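Blog > Research notes > Manipulation

Small training sets, round objects

I've spent the past few weeks on one narrow question: how much does it help a grasping policy to learn from hand-held gripper demonstrations where the object rolls? Most of our earlier data was boxes and bottles. Fruit is harder, and glossy tables make it worse.

The set I'm working from has 400 demonstrations. After filtering for bad tracking I kept 292, and 221 of those went into training.

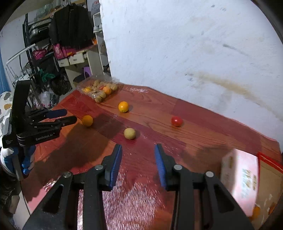
Two grippers, loose fruit and a bag of tan, walnut-like pieces on a shiny table.

The filter matters more than I expected. Reflections between the fingers confuse the pose estimate, and the error shows up late, when the pads are closing. Farzana Chaudhry suggested dropping whole episodes instead of trimming them. I tried both. Dropping was better, and simpler to explain.

I also changed how the approach is labeled. The old labels started at first contact. Now they start when the fingers are open and the target is between or just past the pads — the policy seems to need that stretch to line itself up. 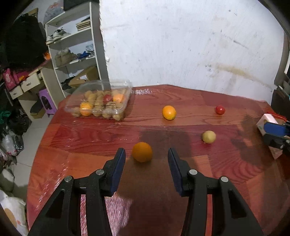 With the new labels, failed grasps on the test set went down to 13. Most of the ones left are small items near other small items, where the policy picks the wrong target and then commits to it.

I haven't tested this on a second table yet. Gonzalo Pacheco is rerunning the baseline in Vallejo with the same split, and I'd like his numbers before I change anything else.

Filed under: grasping, demonstrations, data cleaning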